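Week 10 handout - Storage and small parts stock (Intro to Shop Management, Girkine annex)

Notes only, full slides on the course page. Read before the section meeting, bring the Stadon worksheet filled in.

1. Why stock goes missing

Most of it isn't stolen. Gets put back in the wrong place, or never booked out. Stadon case: 736 part numbers on the books, 32 with a count that didn't match the shelf. Ask what the clerk knew and when. Not a software problem, mostly - the sheet was fine, the habit wasnt.

2. Fixed vs. floating locations

Fixed = every part has one home. Easy to learn, wastes space. Floating = goes wherever there's room, you write down where. Saves space, falls apart the first time a record gets skipped. Small shops nearly always start fixed. Zunell went floating in November and went back again, see reading 2.

3. Two-bin method

Old and cheap. Front bin in use, back bin full. Front one runs out -> pull the back one forward, send the card. Card is the order. No counting at all. Works for cheap stuff used at a steady rate (screws, washers, plugs). Bad for anything expensive or seasonal.

Size of a bin = use per day x days to get more, plus a bit extra. Do the Sarmiento problem by hand, no spreadsheet.

4. Racks and bins

Keep heavy stuff at waist height. One part per bin. Label the rack AND the bin, people move bins. Leave a free slot for returns or they end up on the nearest flat surface.
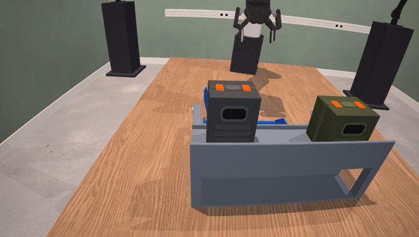
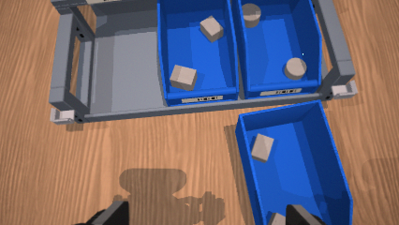

Rack with three blue bins, two in it and one on the table.

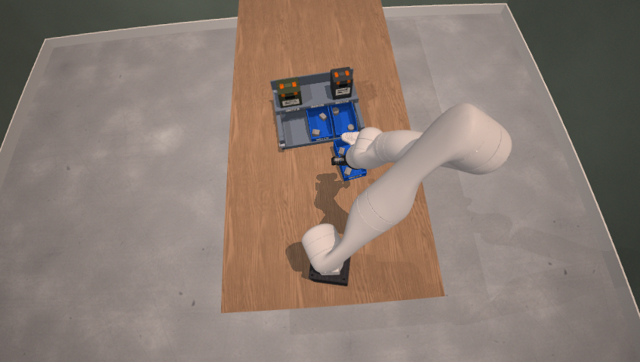 5. For next time

Reorder points, safety stock. Read the second half of the Sarmiento packet, skip the appendix. Short quiz on sections 2 and 3, closed notes. Late worksheets lose 10 points, no exeptions.

Contact: course office, Girkine annex | Last updated 19 Apr 2022 | Back to top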